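Print this page | E-mail this page

CHAPTER 16
Paper, Foil, and the Things We Throw Away

Think about the last thing you dropped in a wastebasket. Maybe it was a lunch bag, or a receipt, or the lid from a cup of cocoa. You probably forgot it a second later, and so does almost everyone. But that small scrap had a long life before it reached you, and it has a longer one ahead of it! In this chapter we follow ordinary trash in both directions, back to the forest and the mine, and forward to the mill, the furnace, and the landfill.

We begin with paper, the great success story of recycling. Paper is a mat of plant fibers, mostly cellulose, pressed flat and dried. Stir it into water and the fibers let go of one another, which means you can make a new sheet in a kitchen blender (you will do just that in Activity 16-A, so start saving your scraps now). Each trip through the mill makes the fibers a little shorter, and short fibers make weak paper. That is why mills mix in fresh pulp.

Brown paper gets its color from lignin, the natural glue that holds wood together. Makers of white paper remove most of it with chemicals. Makers of bags and wrapping often leave some in -- fewer steps, and a good tough sheet.

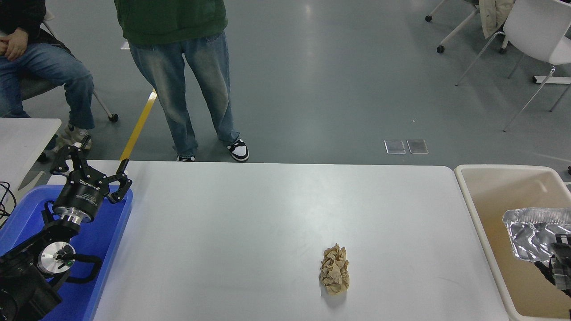
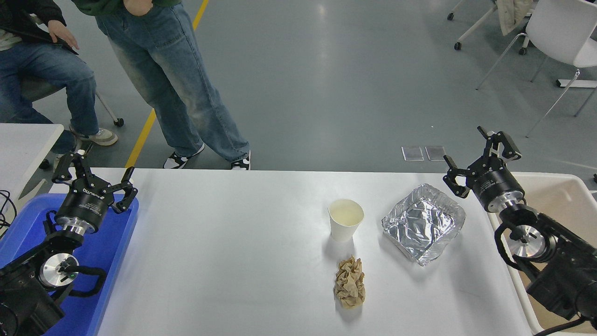

Figures 16.1 and 16.2. Crumpled brown paper. Figure 16.2 also has a paper cup and a foil tray.

Wendell Szabo argues that we should teach the cup first, before the bag and before the newspaper, as most paper cups have a thin inner lining that keeps drinks from soaking through, and students who learn about that lining stop thinking of paper as one simple thing. It's a fair point, and Section 3 takes it up in detail. Many mills can't separate the lining from the fiber, so a cup that feels like paper may still be turned away at the gate.

Aluminum is a different story, and a wonderful one. Melt it, pour it, roll it out, and you have aluminum again, with no fibers to wear down. Recycling it also takes far less energy than making it from ore. The trouble is food. A greasy tray can spoil the paper it rides with, so rinse first.

Our case study is the town of Fekitz, population 4000, which changed its pickup rules one May and had to rethink every bin on every street. As you read, keep a list of what you throw away in a single day. Bring it to class -- you'll need it for the sorting table in Section 1.

Key words: cellulose, pulp, lignin, lining, ore, sorting

Contact Us | Copyright Escobedo Learning | Back to top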